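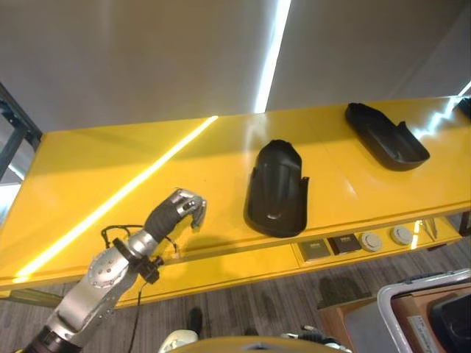 Read It Aloud First

Most people meet a poem in silence, on a page, with a list of themes waiting at the bottom. I think this is why so many of them stop at 22.

The Westico reader prints 400 poems and puts notes under every one.
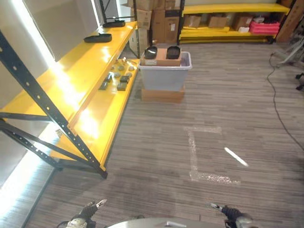 The notes are accurate. They tell a student that the river stands for time before the student has heard the river at all. A sonnet takes 2 minutes to read out loud, slowly - less than the notes take.

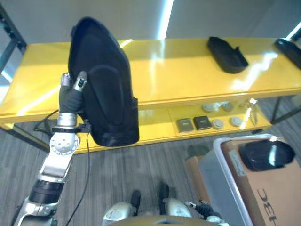
What the Ear Picks Up

A line break is a breath. Rhyme sets up a wait and then ends it. Students hear both without being told the terms, and the terms can come in December.
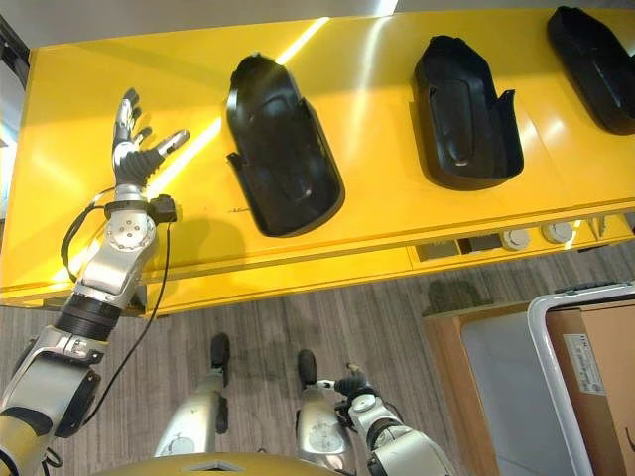
Black tray-like parts on a yellow bench.

I would keep the notes, but in the back of the book.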